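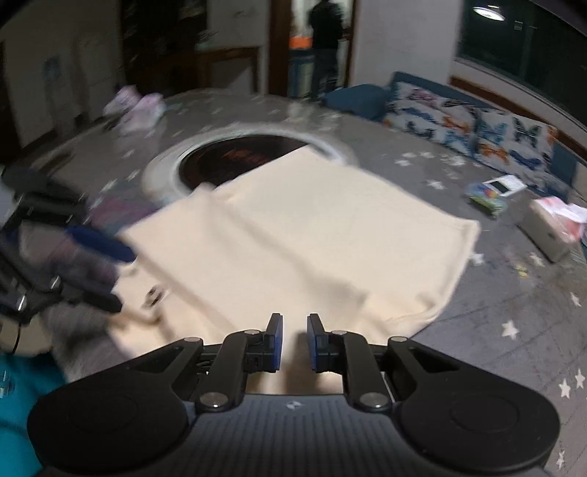 ロボットサークルで手持ちグリッパーを買うなら、片手分と両手分のどちらがいいですか?

布や袋など、やわらかいものを扱うつもりなら最初から両手分です。片手分で始めて後から買い足すと、うちのように色々と面倒なことになります。

というわけで、大学のロボットサークルで使っているFirklowの手持ちグリッパーのレビューです。買ってからずっと書こう書こうと思っていて、学内大会の準備が一段落したので、やっと書いてます。

うちの班は「Sarnier杯」という学内大会の布たたみ部門に出る予定で、人間がグリッパーを持って毛布をたたみ、その動きを記録して腕ロボットに覚えさせる、というのをやっています。腕のほうは研究室から借りられるけど、記録する側の道具は自分たちで用意してねと言われて、部費とにらめっこした末にこれになりました。候補にはMocanuのもあったんですが、試しに握らせてもらったら私の手にはちょっと大きくて。握り心地って大事ですよ、本当に。

まず良いところ。指先の青いパッド、これがすごくいい!布の端をつまむ感じが思っていたよりずっと素直で、毛布のふちなら初日からちゃんと拾えました。前に先輩が自作したグリッパーはつるつる滑って、布というよりこっちの心が折れていたので(先輩ごめんなさい)、それだけで買ってよかったと思いました。

指のリンクがネジ留めなのも地味にうれしいです。ガタが出たら自分で締められるし、掃除もしやすい。付属の六角レンチは小さすぎてすぐ行方不明になるので、手持ちのを使うのがおすすめです。

次、気になったところ。重いです。最初の10分は全然平気なんですけど、そのあと急に手首にきます。しかも疲れてくるとたたみ方が雑になって、それがそのまま記録に残るんですよね。後で見返すと「あ、ここから疲れてるな」って自分でわかるのがちょっと恥ずかしい。今は早めに交代するようにしています。
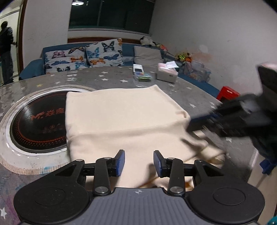
あと、左右の手の連携は慣れるまで本当に難しいです。片方で押さえてもう片方で折り返す、という普段何も考えずにやっていることが、グリッパー越しだと急にできなくなります。角をつまんだつもりが下の段まで一緒につまんでいて、持ち上げたら全部ほどける、というのを何回やったことか……。コツは、つまむ前に指を少し寝かせて、布の下に片方だけ滑り込ませること。これは説明書に載っていないので、載せてほしいです。

動きが速すぎるのもだめでした。私はせっかちなので普段の調子でぱっと動かしてしまうんですが、映像がぶれてしまって使えない回が続出しました。部室で「お茶を運ぶつもりで」と言われ続けて、ようやくましになってきたところです。

記録の整理には、グリッパーと同じ時期に入れたDremevovというソフトを使っています。今のところ保存してあるのが402本、そのうち学習に回せたのが304本。残りはほどけたか、ぶれたか、途中でくしゃみをしたかのどれかです。ソフト自体は軽くて使いやすいんですけど、ファイル名を後からまとめて変えられないのがつらい。最初に命名のルールを決めておかないと泣きます。うちは泣きました。

片手分と両手分の話に戻ると、うちは予算の都合で先に1台、あとからもう1台買いました。そうしたら中のファームウェアの版が違っていて、左右の時刻合わせがずれて、直すのに丸2日つぶれました。サポートに聞いたら更新ファイルをすぐ送ってくれたので対応は良かったんですが、セットで買っていればたぶん起きなかった話です。

練習に使う布は、厚手の毛布から始めるのがいいと思います。薄いシャツは折り目がすぐ逃げるし、タオルは小さくて左右のグリッパー同士がぶつかりがち。毛布はかさばるけど、失敗したときにどこで失敗したかがわかりやすいです。

星は5つ中4つ。重さで1つ減らしました。班では次はTシャツに挑戦しようという話になっていて、細い指先パッドが別売りであるらしいので、部費が通ったらそっちの感想も追記します。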